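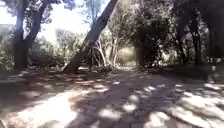 Figure 4. Shaded dirt and gravel path under trees.

5.2 Does the "ideal gift" label tell the buyer anything?

The claim most often made for novelty gift copy is that it helps a hurried buyer match an object to a person. A mug is "perfect for Dad", a keyring is "a must for any angler", and the buyer, who knows a dad or an angler, is spared the trouble of thinking. Kettler's early work on souvenir shops in Viltmont took this claim more or less at face value. We are less sure of it, and the results in this section give us little reason to change our minds.

We took 60 product texts from the Trindum catalogue, all for small keepsakes sold at the lower end of the price range: bottle openers, fridge magnets, hip-pocket notebooks, egg cups with a printed slogan. Each text named at least one kind of person the item was meant for. Two readers, working apart, wrote down who that was. They agreed on nearly 70 per cent of the texts, which sounds respectable until one looks at what they agreed on. The commonest entry by far was some form of "anyone". Gardeners came next, then grandparents, then people who "have everything", a group whose members are hard to find and, by definition, hard to shop for.

The disagreements were more useful. One egg cup was described as ideal for "the early bird in your life". The first reader took this to mean a person who gets up early, the second a person who keeps hens. Both readings are fair, and the seller loses nothing by leaving the matter open. A label that can be stretched over two quite different buyers may sell better than one that fits either of them well. If so, calling it guidance is generous.

It may be objected that shoppers do not read such texts closely, and that we are treating a bit of friendly noise as if it were a contract. We accept the first half of this. In the Werano interviews (section 3), 12 shoppers were asked to recall the wording on the last novelty gift they had bought. Four could name the person the text had been aimed at, and two of those had given the item to somebody else. One remembered only that it had "gone on a bit". With so small a group we would not press the point, but it sits badly with the idea that the wording steers the choice.

Volker Kettler, in his comments on an earlier draft, suggested that the label works after the sale and gives the buyer something to say when the parcel is opened. This is an attractive thought. It would explain why so many of the texts read like the inside of a greetings card. We have no evidence for it, however, and neither does he. Testing it would mean being present when gifts are handed over, and the December round of visits planned with Kasten was not set up for that.

A weaker claim does seem safe. Texts naming a hobby were read in the same way by both readers more often than texts naming a family member or a character trait. Whether this helps anyone choose a better present is a separate question, and the Trindum sales records, which lump returns together with breakages, cannot answer it. We return to the problem of returns in section 6.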